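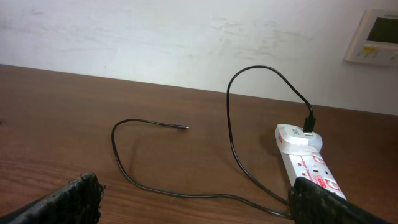
Heating & Hot Water > Room controllers > Resolved

Hello all, and thank you for bearing with me on this one. I'm writing the whole thing up in the ticket so that whoever looks after the Tullonton meeting rooms next has something to go on.

Opened 15/07/2026. The complaint was that the back meeting room gets far too warm by mid-morning, however low people set it, and that the setting creeps back up by itself after lunch. I did wonder at first if two people were quietly disagreeing over it (we've all worked in that office!), but it was doing the same on days when the room wasn't booked.

First I went through the Dralter handbook, which is a friendly enough read once you get past the wiring pages, and did the plain restart it suggests. Waited 27 minutes. The reading came back at 19 and stayed there nicely, so I went off feeling rather pleased with myself, and by three o'clock it was as stuffy as ever.

Next I rang the Gukora helpline. The lady there was ever so patient and asked me to read out the timer programme line by line, and there it was on the fourth line: an old winter schedule, still switched on, telling the room to warm up twice a day. It must have been left over from when the Quan system was taken out, as none of the other rooms have it.

I've cleared that schedule, saved the change, and checked it was still clear the following morning. The room has behaved itself for a full week now, and the lunchtime club have even asked for their cardigans to be left on the hooks.

If it does start creeping up again, please look at the timer programme before booking an engineer, and add a note to this same ticket so we keep it all together. Closing for now, with thanks to everybody who put up with the fans.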